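Sorting by color or by shape?
Small Parts Corner > Storage and Sorting
644 views

zinebb
OK, I finally tipped out all the secondhand bags and counted: 3474 pieces! I'm so happy and a little scared. My plan is color first, because it looks gorgeous and my kids can help. Has anyone stuck with color for more than a month?
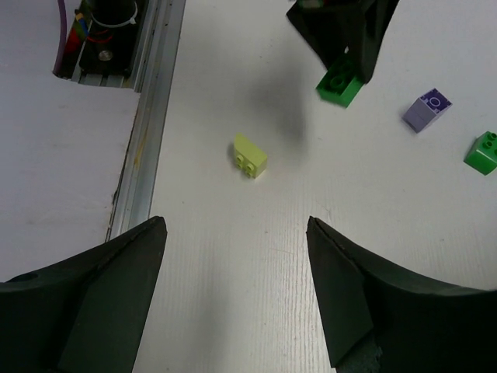
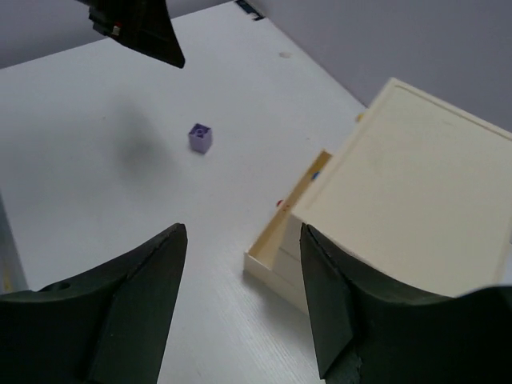 Pale yellow-green in the first one, purple in the second. Those are the two colors I want to start with.

Yolandi Pillay: Please go by shape! I did color for a whole winter and finding one tiny black plate in a drawer of black everything drove me up the wall. Your eyes pick out a color in a mixed drawer so much faster than a shape in a one-color drawer.

pichit_m
Disagree, sorry. If you build mosaics like I do, color is the only way. I grab the whole drawer of purples and I'm off. Depends what you make.

zinebb
Mostly houses and little shops. My daughter is building a town called Plonosska and it needs a bakery by August, she says.

Yolandi Pillay
Then shape, shape, shape. Bricks, plates, slopes, and one drawer for the weird stuff. And I love the name!

samah.b
I do both - common bricks by color, everything else by shape. Took me 3 evenings with the radio on and it was great fun. Wash them first though, warm water and a drop of dish soap in a mesh bag.

pichit_m
Fine, I can live with samah's way. Still wouldn't mix my purples.

zinebb
Trying samah's way tonight! Mesh bag is already in the sink.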